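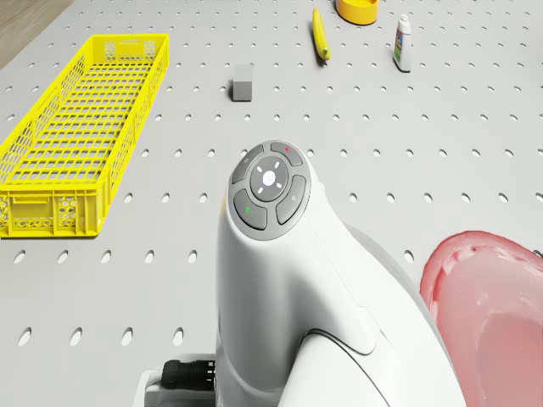
The bakery on the corner of Colham's market street opens at seven, but the lights go on at 2 a.m. By then the owner has already fed the starter and pulled the first tubs of dough from the cooler. She bought the business from the Štěpánek family nine years ago and kept their name over the door.

"People knew the name," she says. "I didn't see a reason to make them learn mine."

She had worked in an insurance office in Nerport before that, and baked at home on weekends. The first winter was hard. The oven was older than she was, and the deck on the left side ran hotter than the one on the right. She learned to turn the loaves halfway through and still burned a good many of them.

"I threw out bread every day until March. Then I started writing things down. Flour, water temperature, how warm the room was. That helped more than any class I took."

The bakery now makes 200 loaves on a normal morning. Most are the plain rye that the family sold for decades. She changed the recipe once, in her second year, by cutting back the caraway, and heard about it from customers for weeks. The caraway went back in.

Her flour comes from a small mill in Zumia. It costs more than what she used at first, and she had to raise the price of a loaf to cover it. A few regulars left. Some of them came back, she says, and some she still sees walking past with a supermarket bag.

"I wave at them. It's a small town."

The biggest expense so far has been the oven. The old one quit in June, in the middle of a bake, and the repair shop quoted her $3,300 for parts that might have lasted a year. She got a loan and replaced it. For nine days there was no bread at all, only cookies and flat crackers made in a borrowed pizza oven two doors down.

She has two employees, both part time. One does the morning shaping with her and the other runs the counter. She would like a third, but the hours are a problem. Of the people who have tried the early shift, most lasted less than a month.

"They like the bread part fine. It's going to bed at six in the evening they don't like. I don't like it either – my kids eat dinner and I'm brushing my teeth."

Asked if she would open a second shop, she shakes her head. A café in Nerport wanted 100 rolls a day from her last year, and she turned that down too. The drive would have taken her off the floor at the busiest hour.

What she does want is a bigger cooler. With more space the dough could rest a full day longer, which she thinks would improve the crust on the white loaf. She has been testing it with small batches in her refrigerator at home.

"It's better. My husband says it's the same," she says. "He puts jam on everything, so I don't ask him."

The shop closes at one, or earlier if the rye is gone.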